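Tea first, then towels: a chat with Saranya Unnithan

I got to Gindton far too early, so Saranya put the kettle on and let me follow her about while she set up for the day.

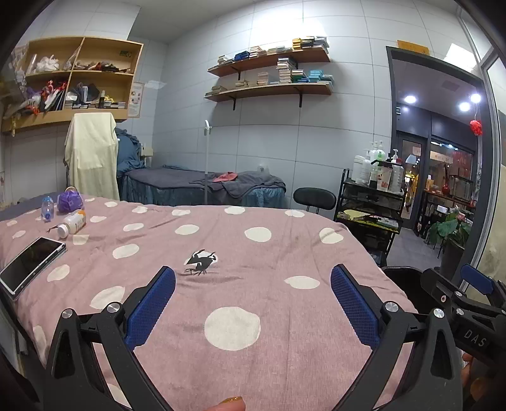 She's been doing massage for 14 years, the last 2 of them on her own, and she has firm views on bedding. "People remember the sheet," she told me. "They'll forget my name, but they'll tell their sister it was scratchy!"

I asked about the trolley (I want one). "Best thing I ever bought. Lotions and oils up top, paperwork underneath. Before that I was forever walking off mid-shoulder to find a bottle."

And the polka dots? She laughed. "My cousin Sowmya chose those. I wanted plain. Clients love them, so I've lost that one."

She does her washing at night and folds in the morning, with the radio on. A 30 minute back massage is still what most people book, and she's taking names for November now.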